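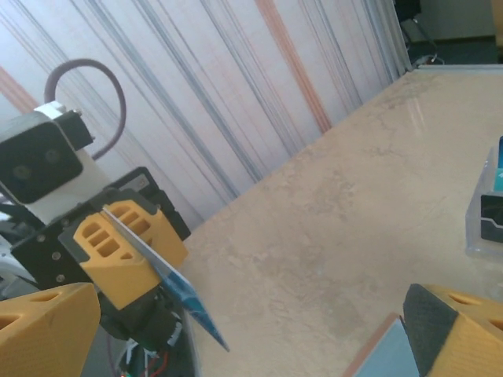 Barış Akbulut(バルシュ・アクブルト)
Hosover研究所 双腕操作グループ 研究員(本節執筆担当)

4. 薄いカードの空中受け渡し

前節までは、箱や円筒のように、どこから指を入れてもそれなりにつかめてしまう物体を相手にしてきた。本節では対象をぐっと薄くして、プラスチックのカードを片方の腕からもう片方の腕へ空中で手渡す課題を扱う。読者の中には、カード一枚を右から左へ移すだけのことにまるまる一節を割くのかと思われる方もいるかもしれないが、私たち自身、取り組み始めた頃はまったく同じように考えていて、箱の受け渡しで学習した方策をそのまま使えば、少々成績は落ちるにせよ形にはなるだろうと楽観していたのである。その見通しは初日の午前中に崩れた。どう崩れたのかを書いておくことが、同じ課題に挑む方にはいちばん役に立つのではないかと思い、うまくいかなかった部分もなるべく省かずに記すことにした。

課題の設定

机の上で向かい合う2本の腕のうち、カードを持っている側を「渡し手」、これから受け取る側を「受け手」と呼ぶ。役割は試行ごとに入れ替わるので、どちらの腕がどちらの役と決まっているわけではない。渡し手はカードの端に近いところをつまみ、机の上方で保持する。受け手は反対側の端に指先を寄せ、指を閉じ、渡し手が指を開く。カードが受け手の側に残り、そのまま机に触れずに保持されていれば成功とする。途中でカードが落ちた場合はもちろん失敗であるが、受け手が指を閉じた時点でカードが大きく回転してしまい、次の作業に使えない向きになった場合も失敗として数えた。この後者の基準は厳しすぎるという意見がグループ内にもあり、最後まで議論が残ったところである。私個人としては、受け渡しというものは次の動作のためにあるのだから、向きが崩れたカードを成功と呼ぶのはどうにも落ち着かず、結局この基準で通させてもらった。

両腕の手先には同じ設計の指を取り付けている。黄色の3Dプリント製で、表面に格子状の四角い抜き穴が並ぶ形のものである。抜き穴には軽量化の意味もあるが、設計を受け持ったNiamh Geraghtyの狙いはむしろ、押し当てたときに指そのものが少しだけたわむ余地をつくることにあった。カードのように薄いものをつまむときには、指の面同士がわずかに平行からずれただけで接触が一本の線になってしまい、そこを軸にしてカードがくるりと回る。指のたわみと、把持面に貼ったパッドの柔らかさとが合わさって、このずれをある程度まで吸収してくれるというわけである。

観測は手首に取り付けたカメラの画像を主とする。冒頭の画像は片方の腕の手首から見たもので、左手にもう一方の腕が入り込み、その黄色い指にカードが挟まれている。カードは右下へ斜めに傾き、下の端には青い印刷の模様が見えている。このように面がある程度こちらを向いている場合、カードの姿勢を推定するのはさほど難しくない。輪郭もはっきりしているし、印刷の模様も手がかりになる。実際、この種の視点だけを集めて評価すると、箱を扱っていた頃の推定器でも十分に実用になる結果が出る。

縁から見たカード

困るのは、同じカードが縁から見える場合である。受け手が正しい位置に近づけば近づくほど、幾何学的な事情から、渡し手の手首カメラにはカードが真横に近い向きで写りやすくなる。面として見えていたものがだんだん細くなり、しまいには一本の線に近いものになってしまう。つまり、推定の精度がもっとも必要とされるその時に、もっとも情報の少ない画像が与えられるのである。箱の受け渡しではこういうことは起こらなかった。箱はどこから見ても、何がしかの面を見せてくれるからである。

予備実験では、深度の値でこれを補えないかと考えた。Ching-wen Tsangがかなり丁寧に調べてくれたのだが、縁を向けたカードの周辺では、深度の値がカードのものになったり、背後の机のものになったりと、フレームごとに落ち着かない。時間方向に平滑化すると値そのものは落ち着くものの、今度は腕の動きに対して遅れが出る。遅れた推定をもとに受け手を動かせば、指先がカードの端を軽く突いてしまい、突かれたカードは渡し手の指の間で回り始める。回り始めたカードを追いかけるのはさらに難しい。この連鎖を何度も見るうちに、私たちはカードの姿勢を一枚の画像から言い当てようとすること自体をやめ、もう少し別の頼り方を探すことにした。

提案手法Wusovの考え方

私たちが採った方法はWusovと名付けたもので、考え方はいたって素朴である。カードの姿勢が画像から読み取れるうちに読み取っておき、見えにくくなってからは、渡し手の指の姿勢を介してその推定を運ぶ。カードは渡し手の指に挟まれているのだから、滑っていない限り、指とカードの相対的な位置関係は変わらない。指の姿勢は関節角からわかる。したがって、面が見えている間に「指から見たカードの姿勢」を推定して保持し、縁しか見えない段階ではそれを使い続ければよい。

もちろん、これだけでは滑りが起きたときに破綻する。そこでWusovでは、縁しか見えない画像に対して姿勢の推定は求めず、「保持している推定と矛盾していないか」だけを判定させている。細い線としてしか見えなくても、その線が予想した位置にあるかどうか、傾きが予想と合っているかどうかは意外なほどよくわかる。矛盾の度合いがしきい値を超えたら、受け手をその場に留め、渡し手の手首を少しだけひねって面を見せ直し、相対姿勢を推定し直す。私たちはこの動作を内輪で「見せ直し」と呼んでいて、適当な学術用語も思いつかないまま、本稿でもそう呼ぶことにする。

見せ直しは時間のかかる動作である。はじめのうち、私はこれをなるべく減らすべき余計な手間と考え、しきい値を緩めに設定していた。ところが緩めれば緩めるほど、突いて落とす失敗が目に見えて増えていく。Siu-fong Siuから、時間は後からでも縮められるが落としたカードは戻らないのだから、まずは厳しくしておいてはどうかと言われ、そのとおりにしたところ、ようやく学習が安定し始めた。当たり前の助言に聞こえるかもしれないが、速度の指標ばかり眺めていた当時の私にはたいへんありがたかった。

データの収集

学習には、遠隔操作による受け渡しの記録をおよそ800回分用いた。収集には自前の操作環境Plutumを使い、操作者には両腕の手首カメラの映像だけを見せている。外から眺めた映像を見せると人間の操作は格段に上手になるのだが、その上手さは手首カメラからは見えない情報に支えられているので、方策がそれを真似ようとしても拠りどころがない。最初に集めた記録はまさにその問題を抱えていて、惜しいとは思いつつ、学習からはすべて外した。収集をやり直したのは7月のことで、評価用の構成を最終的に固めたのは8月5日である。

操作者には、とくに決まった手順を指示しなかった。ただ、手首の映像だけで操作してもらうと、面白いことに、ほとんどの人が自分から見せ直しに似た動きを始める。カードが細くしか見えなくなると、手首をわずかに傾けて面を確かめ、また元に戻すのである。Mebrat Gudetaの操作にはこの動きがとりわけはっきりと現れており、見せ直しの初期動作を設計する際には、ずいぶん参考にさせてもらった。手法の名前をつけるより先に、人の手がもう答えに近いところを動いていたわけで、記録を見返しながら皆で少し笑ってしまった。

机の面は光沢のあるベージュで、淡い色や濃い色のむらがあり、白っぽいカードとの明るさの差が小さい。照明の映り込みもある。こうした条件は推定にとって有利とはいえないが、背景を単色の布で覆うことはしなかった。覆えば数値は良くなるだろうが、その数値が読者の机の上でどれほど意味を持つのか、自信が持てなかったからである。

受け手の接近

受け手の動きは、接近、閉じ、引き取りの各段階に分けて学習した。もっとも気を遣ったのは接近の最後の部分である。開いた指の間にカードの端を迎え入れるには、指の開き幅に対して十分な余裕があるように思えるのだが、余裕があるのは厚み方向だけの話で、カードの面に沿った回転については、指先の姿勢がそのまま閉じた後の向きに効いてくる。そこで私たちは、位置の誤差と回転の誤差を同じ重みで扱うのをやめ、接近が進むにつれて回転の重みが増すようにした。比較対象としたYuenは、この重みを一定に保ち、姿勢を毎フレーム画像から推定し直す方式である。もともと私たちが箱の受け渡しに使っていたものなので、比較にあたって手を抜かないよう、カード用のデータで学習し直したうえで用いている。

図2は、この接近の段階に対応する配置を、渡し手の手首カメラから見たものである。下側で閉じた黄色い指の間から、白く細い帯がまっすぐ上へ伸びている。カードあるいは硬い紙を縁から見たような薄さで、面の模様はわからない。その上端のすぐ先に、指を開いたもう一方の手先がある。前項で述べた「縁から見たカード」の難しさと、そこで何を手がかりにできるのかを考えるうえで、具体的な見え方を一度頭に入れておいていただくと、以下の議論が追いやすくなると思う。

図2 受け手の接近段階における、渡し手の手首カメラからの見え方
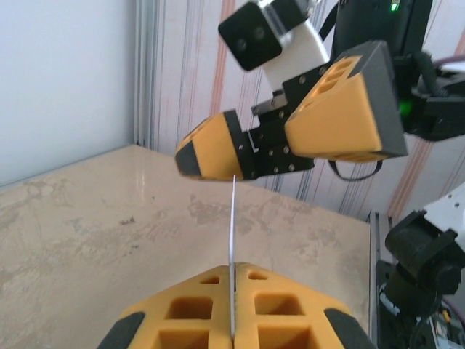 受け手が指を閉じてから渡し手が指を開くまでの間合いは、どのように決めているのか。
両方の指の駆動電流をもとに決めている。受け手側の電流が立ち上がって落ち着いたことを確かめたうえで、渡し手の指を少しだけ緩め、受け手側の電流に変化がなければ全開にする。

この点は発表の折にもっともよく尋ねられるので、少し補っておきたい。受け手が指を閉じた直後は、カードが両側から拘束された状態になる。両腕の位置にわずかでも食い違いがあると、カードは引っ張られるか、あるいは押し縮められてたわむ。たわんだカードは、渡し手が急に指を開くと弾けるように元へ戻り、その勢いで受け手の指の間でも回ってしまう。最初の実装では渡し手を一気に開いていたため、受け手がしっかりつかんでいるにもかかわらず向きが崩れる、という腑に落ちない失敗に長いこと悩まされた。途中に緩める段階を挟むと、たまっていた力がゆっくり逃げ、カードは静かに真っすぐに戻る。待ち時間は増えるが、見せ直しに比べればごく短い。

結果と、そこから読み取れること

Yuenとの比較では、カードの面がよく見える配置から始めた試行に限れば、両者の成績にははっきりした差が見られなかった。これは予想していたとおりで、画像から毎回推定できるのであれば、わざわざ相対姿勢を保持しておく利点は小さい。差が開いたのは、接近の途中でカードが縁を向く配置である。Yuenでは推定が揺れ始め、受け手の指先が行きつ戻りつするうちにカードの端に触れてしまう例が目立った。Wusovでは同じ配置でも受け手の動きが落ち着いており、失敗の多くは接近の途中を過ぎ、閉じる段階に移ってから起きている。

もっとも、Wusovの失敗には独特のたちの悪さがある。面が見えている間の推定が誤っていた場合、その誤りをそのまま最後まで運んでしまうのである。矛盾の判定で気づけることも多いのだが、縁に沿った方向の誤り、つまりカードが指の間でどれだけ長く突き出ているかについての誤りは、線の位置にも傾きにも現れにくい。線の端がどこで終わっているかを見ればわかるはずなのに、肝心の端の近くには受け手の指が来ているので、隠れてしまうことがある。この種の失敗を見つけてくれたのもTsangで、記録を一本ずつ見返すという根気のいる作業の成果であった。現在の判定器は線の端を特別扱いしていないため、ここにはまだ改善の余地が残っていると考えている。

指の設計の影響についても触れておきたい。たわみの少ない指に付け替えて同じ方策を動かしたところ、接近まではほぼ変わらないのに、受け手が指を閉じた瞬間にカードが回る失敗が増えた。方策の良し悪しとして論じていたものの中に、指の柔らかさが肩代わりしてくれていた分がかなり含まれていたことになる。手法の論文としてはいくらか書きにくい事実であるが、別の手先で再現を試みる方には真っ先に知っておいていただきたいことでもあり、Geraghtyとも相談のうえ、本節に含めることにした。指の形状と把持面の詳細は付録にまとめてある。

また、本節の実験はいずれも、曲がりにくいカードを対象としている。薄い紙のように自重で垂れるものでは、指とカードの相対姿勢が一定であるという前提が最初から成り立たず、渡し手の指を基準に推定を運ぶという考え方をそのままの形では使えない。試しに便箋で動かしてみたこともあるが、受け手が近づく頃には先端が思いがけない方へ垂れていて、見せ直しを何度も繰り返すばかりだった。形の変化まで含めて保持する方法については、次節の後半で予備的な検討を述べる。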